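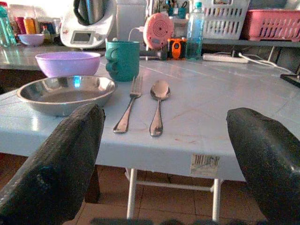
3. Task and Data Collection

The student project described in this paper began as a class assignment on grasping and was extended over one term. Teams were asked to pick one household chore and to carry it through from the first recording to a policy that runs on the robot. Our team chose table work with dishes and utensils. The object set is small on purpose. A shallow steel bowl, a deeper lavender bowl, a teal mug, a fork and a spoon can be set on a folding table with open space between them (Figure 1), and most of the difficulty in the chore is already there. Polished metal reflects whatever is near it, and flatware offers very little height for a finger to get under. We did not mark fixed positions on the table. The operator placed the items by hand before each recording and was told only to keep them within reach of both arms.

Figure 1. View from the wrist camera at the folding table.

3.1 Recording procedure

All demonstrations were recorded by 2 operators, both members of the team, who took turns as driver and as observer. The driver moved the arms by teleoperation. The observer stood behind the driver, called out the start and the end of each attempt, and wrote down anything unusual in a shared log. Sessions were held on Monday evenings, with two extra sessions in December to make up for time lost to a wrist cable fault.

We used Prestex, the course's recording software, to store joint positions, gripper opening and camera streams on a common clock. Each attempt was saved as a separate episode. In total we kept 111 episodes. 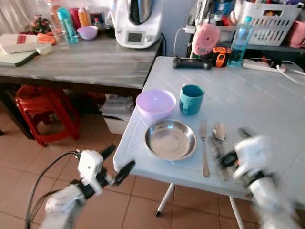

Episodes were dropped for two reasons only. The first was a recording fault, such as a missing camera stream. The second was an operator error that ended the attempt, for instance when an item was pushed off the table. Slow or clumsy attempts were kept. Hye-jin Sun, who drove most of the early sessions, argued for this on the grounds that recoveries are the part of the data a learner most needs, and the later results in Section 4 agree with her view. A regrasp after a first miss appears in 41 of the kept episodes.

Labels were added after each session in Varnden, a small annotation tool written by an earlier class. For every episode we marked the item handled, the arm used, and the moment the fingers first made contact. Contact times were marked from the wrist view – the head view is often blocked by the forearm at that moment.

3.2 Two work surfaces

The folding table was the main surface. A kitchen countertop was added later because early policies had learned the table better than they had learned the dishes. When the surface changed, the arms went to the right place over the table and to the wrong place over the counter. The counter differs in height, in color and in how much is standing on it, and its veined top made simple background removal useless. No change was made to the arms or the cameras between the two surfaces apart from the camera calibration, which was repeated each time the base was moved. 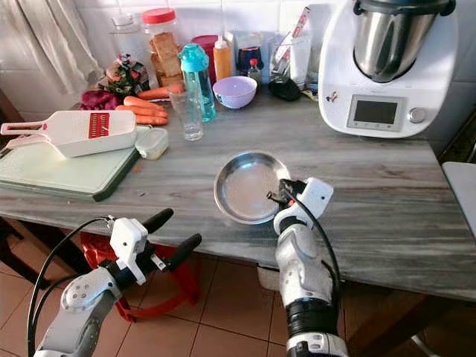 Why not clear the counter before recording? A policy trained only on cleared surfaces would have to be tested on cleared surfaces, and the chore we chose does not take place on one. Leaving other items in place cost us some speed in teleoperation, and it made the operators approach the dishes from the front more often than from the side. We report this as a bias in the data.

3.3 Grasp strategy for bowls

Three ways of picking up a bowl were tried in the first weeks. Closing the fingers across the full width failed at once, as the gripper does not open far enough. Scooping from below needed a table edge and both arms. The method we settled on is a rim pinch, with one finger inside the bowl and one outside. It works on either bowl with the same wrist angle, and it can be done with one arm.

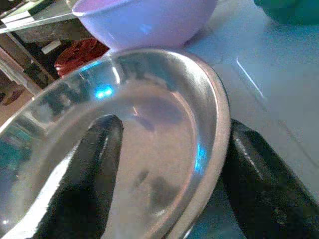

The weak point of the rim pinch is depth. If the inner finger goes down too far, it touches the floor of the bowl and the arm pushes the bowl into the table before the fingers close. Han-gyeol Song added a soft stop to the teleoperation code that limits downward force, and we kept the same limit when running the learned policy. With the stop in place, operators reported that they could work faster and with less attention to height.

Shiny metal remained a problem for the vision side. Reflections of the fingers on the inner wall were at times taken for the fingers themselves, and the policy then closed early. We tried two remedies. Random brightness changes during training helped a little. Feeding the gripper opening to the network together with the images helped more, and this input is used in all results below.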